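# Water, glass, plastic

I have kept this gallery since 2000, at first in a paper album and now on the page of our small drinking glass club in Keltness. Usually I show cups and jugs alone, standing on a shelf with their number beside them. For the new part I wished to have water also, as a glass which is always empty is only half known to me. You learn how thick the bottom is, or how the pattern behaves, when there is something in it to drink.

The subject is very simple: a mug, a bottle of water and a white desk. The mug is number 629 in my notebook. It comes from the market in Orero, where I go each June with my sister, and it was wrapped in a page of a telephone book together with a sugar bowl I did not want. The seller said the model is called Sondisier. I have not found this name in any catalogue, so please take it as the seller's word and not as mine.

Its form is squared and becomes a little narrow, and there is a handle made as a plain loop. The glass has a weak grey tint. When I put it between two colourless glasses in my kitchen, the tint is clear to everybody, but when it stands alone many visitors do not notice it.

The pictures may be used by other collectors if the name of the page is written near to them.

## The mug and the bottle

Bottle with red label, held steeply over the desk, and the grey mug with a shallow layer of water. Please look at the foot of the mug, where the cut points make a zigzag all around the base. The shadows are soft near the mug and much longer on the right side of the desk. 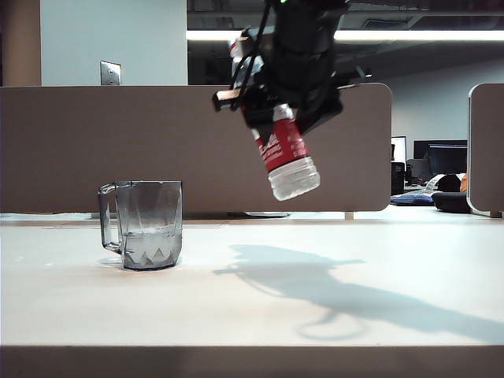 Shafiq Matubbar writes to me that he had a mug with such pointed cuts for many years, and that tea looked better in it than water. In his opinion the points need a colour behind them. With plain water, he says, they become quiet, and one sees them mostly from the side. He also asks if the edges of the cuts are sharp to the fingers or if they are rounded, for he remembers his own as rather rough, and he had once a towel that was caught on it.

I thank him for the letter. The points on mine are rounded, I would say like the corner of an old piece of soap. I passed a cotton thread over them and it was not caught. It is possible that his mug was cut by hand and mine was only pressed in a mould, and then finished a little. A pressed glass has often a thin line where the parts of the mould met. On mine I find such a line under the handle with the nail of my thumb, but I can't see it even with my good lamp.

About the tea I agree with him in part. I tried black tea, apple juice and a weak coffee from the Paul machine in our club room. The apple juice was the nicest, very yellow at the bottom where the cuts are. Coffee hides everything, and you have only a dark mug with a handle. Still I prefer water. The zigzag is then pale, and it changes when you walk past the table, which I can look at for longer than my sister thinks is normal.

### Some words about washing

Members have asked how I keep the cuts clean. If the water at home is hard, a white line will come in the corners of the pattern. I fill a bowl with warm water and a spoon of vinegar, and I put the mug in for 20 minutes. After this I use a soft brush for teeth, moving it along each point from the top down. I don't use powder. A powder makes fine scratches on the flat sides, and with a grey glass such scratches look like fog which will not go away.

Dry it with linen, if you have it. Paper leaves small hairs in the pattern.

Please do not pour boiling water in an old mug whose history you don't know. I lost a green one in this manner, a gift, and I was sorry for a long time.

## The bottle from very near

Many collectors throw away the plastic bottle and think only of the glass. I understand them, but the plastic has its own drawing. The ridges go one above the other in curves, like small rainbows, and they carry thin lines of light to the edge. There is one tall white stripe, very strong, and some round points of light in other places. The picture is a little soft. I like it so.

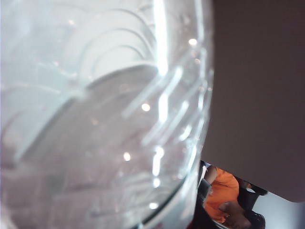
Keltness, August 2018

The members' evening had 12 people, with tea and a plum cake, and we spoke longer about this bottle than I had expected. I had planned to speak on handles. But a member of our club worked before in a bottling place and he brought a bag with bottles, all without labels, and asked us to close our eyes and to feel them. One can learn a lot by this. In some of them the ridges were deep and the wall stayed firm when we pressed it. Others had nearly flat ridges and folded immediately, with a noise that frightened the dog.

He explained to us that the ridges are not only for beauty. A thin wall with curves keeps its form better than a thin wall which is smooth, and in this way the factory can use less plastic. I had believed the ridges were for the hand, so that a wet bottle doesn't slide. He said they help with this too, but it is not the first reason in most cases.

After the talk we compared how glass and plastic show light. I will write down what we agreed, as some members were on holiday:

- In thick glass the light seems to lie inside, mostly in the foot and where the handle begins.
- In thin plastic it stays on the surface and makes stripes and points, and they run away as soon as the bottle is turned.
- A label changes everything near it. Red is the strongest, and on a clear glass standing close to the bottle you may find a little of the red again.
- A white table is good for a tinted glass. On brown wood the grey of my mug is completely lost.

We did not agree about lamps. One half wished for one lamp from above and the other half for a window with a thin curtain. I am for the window – it is kinder to old glass – but in winter we have so few bright hours in Keltness that a lamp is necessary.

### Corrections and wishes

In the former gallery I wrote that the jug with the bird was from Orero. It was a mistake, the jug was bought from a neighbour, and it's the tray which came from Orero. I have repaired it in the notebook and also on the page.

If somebody knows the name Sondisier, from a box or a price list or from the memory of a parent, I would be very happy for a message. I should like to know if there were other sizes. The mug holds enough for one person who is not very thirsty, so I imagine there was a larger one for beer, and perhaps a jug with the same zigzag at its foot. Letters can be left in the box beside the club room door, or you may write through the form on the first page. I answer slowly, but I do answer.

The next part of the gallery will be about handles, as it was promised. Please bring cups with a repaired handle also, even if the repair is ugly.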